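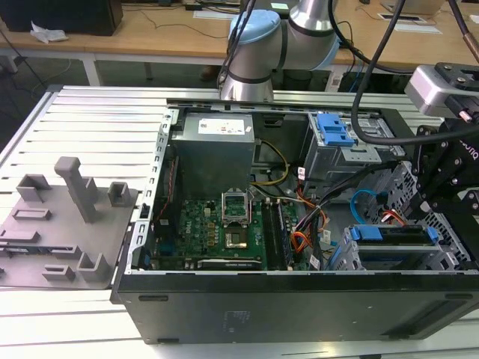

Tower on its side, panel off, socket open.

Pandero Refurb Tower Kit – build it yourself

Used office tower, sold without a processor. You add the CPU, memory and a drive. Good for a first build, a spare for the garage, or a classroom that needs machines to take apart.

What you get
Case with both side panels
Power supply, fitted
Motherboard, fitted
Bag of screws (mixed, sorry, we don't sort them)
Power cord, 2 m

Not included: CPU, cooler, RAM, drive, operating system, keyboard, monitor.

Price: $50 each. School orders of 3 or more ship free, write to Rosario Rizzi before you pay so she can take the shipping off.

Condition
Used. Scuffs and sticker marks on most cases. Dust blown out, fans spun up, boards tested with our own chip and then the chip comes back out. Grade B units have deeper scratches – same insides, same price, tell us if you mind.
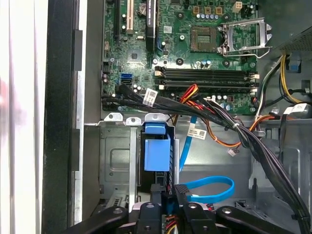
Boards vary a little from batch to batch. Email us the number on your order slip and Raphaël Hoarau will send the list of chips that fit. Please don't buy a CPU befor you have that list. We can't take back parts bought somewhere else.

Warranty
90 days on board and power supply. Bent socket pins not covered, so go slow.

Shipping
Goes out from the Abdella warehouse, two working days. Double boxed. Pick up is fine too, ring the bell at unit 253.

Stock
Low right now. Next batch due in April, no holds without payment. Stikis wall brackets do not fit this case, poeple keep asking.

Page updated Sun 28 February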